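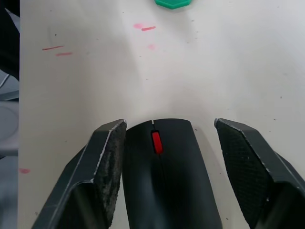
Robots at the sorting tables: your questions

Hi all, Ayanda Xaba here, from the returns floor at Skondport. I've been collecting questions since we started sorting mice and other small stuff with robot arms, so let's go!

Am I losing my job?
No. All 14 of us on returns are staying. Your day does change, though: less picking and bagging by hand, more checking, and a fair bit of teaching (I love that part, Zineb would rather do bags).

What do they handle?
Small things, mostly. We've got mice, batteries and little plastic pieces on the list so far, and bags go along the back of the table. 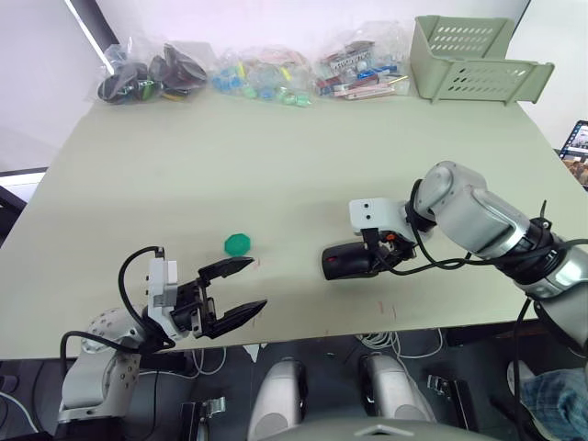

Do I need to know how to code?
Nope! Training is 60 minutes with Jarmo Laaksonen, and I managed it with zero background. You'll learn start, pause and the stop button.

Are they faster than us?
Not yet. Our target is up to 208 items a shift, and on a good day Tiina still beats that before lunch.

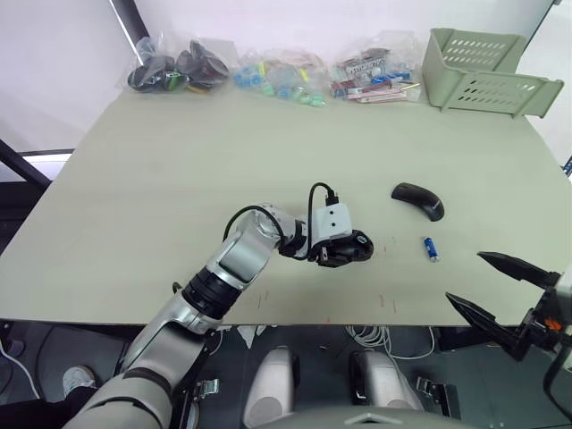 Two arms, one table: a mouse in the left gripper.

What if it drops something or gets stuck?
Hit pause, wait for both arms to stop, then reach in. Please don't grab things mid-move, even if you're quick. Mice are awkward because they're all curves,
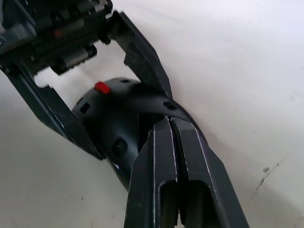
so expect to step in more often on those than on the boxes. Write it in the log and carry on, it doesn't count against you.

Who do I ask about shifts and pay?
Elsa Heinonen. Pay stays the same, and the new rota starts in September.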